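Can You Buy Back a Good Name?

She asked me to leave her name out, which is a fair request from a woman who spent two years selling search results to worried people. We met on a Wednesday in a coffee shop with bad chairs. She worked in sales for Weltik, one of the many companies that promise to "repair" what shows up when somebody types your name into a search box. She left in April and she doesn't miss it.

I started with the obvious question. Does it work?

"It depends on what you think you bought," she said. "Most people thought they bought removal. The contract said suppression."

Suppression means the bad page stays where it is and the company puts up enough other pages to push it down. At Weltik the starter plan ran $312 a month. For that you got a handful of profiles, a personal site with your name in the address, and a few blog posts written by people who had never spoken to you.
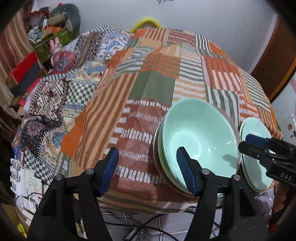

I asked who was signing up. I had expected executives and the odd dentist with a one-star problem. She said those were the easy ones, and that the calls she remembers were from parents.

"A kid says something stupid at 15, it gets screenshotted, and now he's applying to colleges. The mother is on the phone at nine at night asking me how much. We had a script for that call. The script did not include telling her it might go away by itself."

Would it have?

"Sometimes. A lot of that stuff has no links pointing to it. Leave it alone and it sinks. Keep searching for it and clicking on it every day, I don't know, maybe you're not helping."

I should say that I can't check this, and neither can she. That's my trouble with the whole trade. The sellers say the search engines are a mystery, then sell you a plan for beating them. Banlow, a competitor she also interviewed with, advertises a reputation score that runs from zero to 1000. I asked her what the score measures.

"I asked them that in the interview," she said. "They told me it was proprietary. I did not get a second interview."
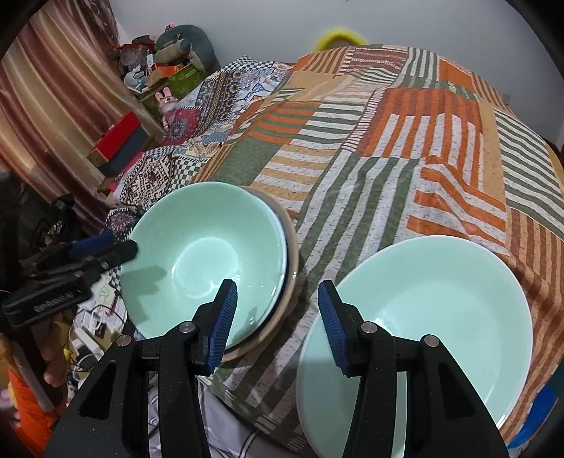
Her own client list at Weltik reached 119 accounts at its peak. She says she could name a few where the first page of results looked clearly better after six months – and a few where the client canceled and everything slid back to where it had been. For the rest, she shrugged. One man had paid more than $4000 before he noticed that the article he hated had been taken down by the newspaper itself.

"Did anybody tell him?" I asked.

"He told us."

So what would she tell a parent now? Her advice was cheap and a little dull. Check the privacy settings yourself, with the teenager in the room, and check them again whenever the site announces an "improvement." Write to whoever runs the page and ask politely for it to come down. Put up one honest page under your own name.

"And don't sign anything for 12 months," she added.

I asked whether any of these firms are worth the money. She thought there might be, for somebody with a real business and a real attack on it. Then she told me she's been talking to Starketti, which does the same kind of work for restaurants. I asked if they guarantee results. She said she hadn't read the contract yet.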